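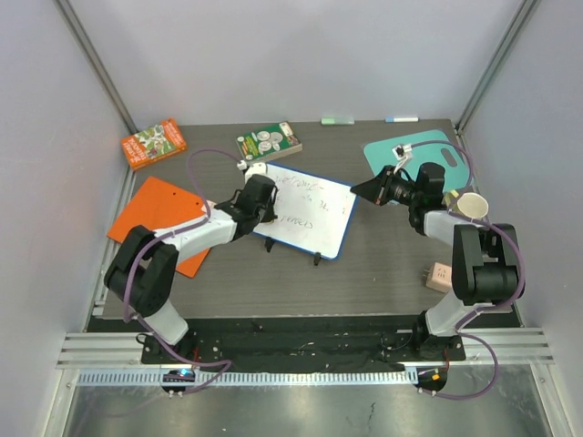

Film-night recipes, May, second bake

Changed from the first bake: less sugar in the glaze, beetroot powder out, cherry juice in. The beetroot went brown in the oven again and tasted of soil. Smaranda wants the buns to look like something out of the swamp film without putting people off eating them.

Dough as before. Each bun 76 g before filling. Proved until the dough held a fingerprint, then 13 minutes on the middle shelf. Heino's tray went in on the lower shelf and came out pale underneath, so that shelf is no use for these.

Filling: black cherry and a little chilli. Two buns split at the seam. I think I overfilled them, as Raluca's were fine and she used the small spoon.

Glaze: cherry juice reduced by half, then icing sugar whisked in off the heat. It set after about 30 minutes. Good dark red, slightly sticky on the fingers. Wendell found it too sharp, Cameron didn't. Leaving it for now.

Tried the green drizzle (matcha and white chocolate) on four buns. It seized when I added the matcha dry. Next time mix the powder with a teaspoon of warm oil first.

To do before the Kendomar screening:
Write up the dough in cups as well as grams
Ask Raluca for the name of the chilli she used
Test freezing, filled and unglazed
Buy more cherry juice, down to the last bottle

Smaranda is keeping two buns in the tin overnight to see if the glaze weeps.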